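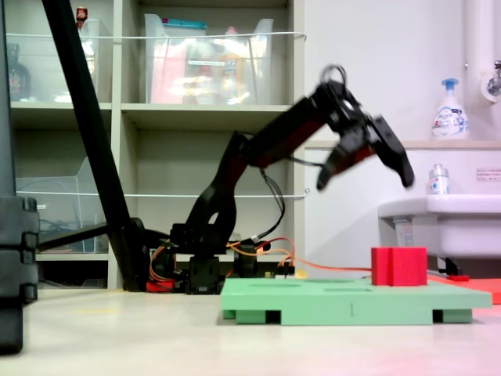 The arm on its pale floor, gripper open over the right side.

December, a quarter past six in the morning

I finished the scarf! All 100 rows of it, in the moss green wool from Garkik, and I'm so pleased I wore it to make the coffee. The last stretch went faster than I expected (I'd been dreading the casting off) and the edge came out nearly straight. There's a dropped stitch near one end that I fixed with a crochet hook and a lot of muttering. You'd have to hunt for it.

Hendrik Potgieter wants a pair of mittens now. I said yes before I'd thought about thumbs — I have never knitted a thumb in my life — so tonight I'm going through the old Barua pattern book with a pencil. Ashraful Rathnayake swears by magic loop for anything small and round. I tried it on a practice swatch and loved it! My hands caught on by the second inch and I kept going right through dinner.

Snow on the Riltgate road again, so the wool shop may open late. I want 2 skeins of the oatmeal color and maybe something loud for the cuffs. Orange? I keep coming back to orange.

Must wash the scarf before I give it away. Cool water, flat on a towel, and keep the cat out of the room.

Recent entries
Soup weather
The Stevberg bus and my lost glove
Row 62 and still going
Pencil notes on cuffs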